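The line speed is the wrong number to argue about

Most of the argument over the sandwich cells at the Oston kitchen has been about output. Management quotes 270 sandwiches an hour per cell. The people who used to build by hand reply that a good pair could beat that before lunch. Both claims are true and neither matters much. A commissary kitchen is limited by its worst hour, and the worst hour was always the one after shift change, when half the stations were short a person.

I have worked in food assembly for most of my adult life, the last stretch of it as a process technician at Oston. I am in favor of the cells. I am not in favor of how they were staffed, and I think other plants are about to repeat the mistake.

Start with what the job was. Hand assembly at a chilled bench is a short cycle repeated for a full shift: slice down, filling, slice down, slide, next. The room is kept cold for the product. Wrists and shoulders go first. Before the cells, Oston rotated people every two hours on paper and about twice a shift in practice, since rotation requires a second trained person to be free. Taking that cycle away from human joints is a plain improvement, and anyone who says otherwise should work the bench in May, when the catering orders come in.

What replaced the job is less well understood. A cell does not remove labor so much as move it to the edges. Someone has to present the ingredients in the position the program expects. Someone has to clear faults, wipe down, swap grippers and sign the sanitation log. At Oston these tasks were lumped together under the title "cell attendant" and graded one step below assembler, on the theory that attending is easier than making. Each attendant was given three cells.

The fault log does not support that theory. In the first full month the cells recorded 741 stops. Of those, 169 needed a maintenance call. Attendants cleared the rest, and they did it with judgment that appears in no procedure: bread from the end of a batch is drier and grips differently, and cheese that has sat out of the chiller sticks to its neighbor. The people who knew this were former assemblers. They knew it in their hands, and they were being paid less than before to apply it.

Hagedorn, the integrator, did competent work. The guarding is sound and the controls are readable. But the acceptance test was run with fresh product, laid out by Hagedorn's own technicians, and it measured the robot. It did not measure the attendant walking between three cells with a tote of sliced bread. 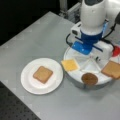 Ingredient layout is the part I would put in front of any manager who calls the attendant role unskilled. A person building a sandwich corrects for a crooked slice without noticing. A machine corrects only within the tolerance somebody gave it. Everything outside that tolerance becomes a stop, and every stop becomes a walk across the floor.

The Mullis plant bought the same cells later and handled it differently. Attendants there have two cells each, hold the assembler grade, and can edit a limited set of pick offsets under a password of their own. They also have authority to reject a batch of bread at the chiller door. The second item cost nothing to grant and probably did the most good. Their month at comparable volume showed 67 maintenance calls. Some of the difference is a better bakery supplier, and I would not claim all of it for the staffing.

I would ask for three changes at Oston, and for the same terms to be written into the Plivcombe project before equipment is ordered. Restore the grade. Put attendants in the acceptance test, using ordinary product at the end of its allowed life. Count cleared stops as work, with time allotted for them in the staffing model, which at present treats a running cell as needing no one.

The objection will be that this eats the savings. It eats part of them. The savings figure in the original proposal assumed the stops would be near zero by the second month, and they were not, so that part of the money was never there to begin with. The Plivcombe proposal uses the same spreadsheet, and the assumption is still in it.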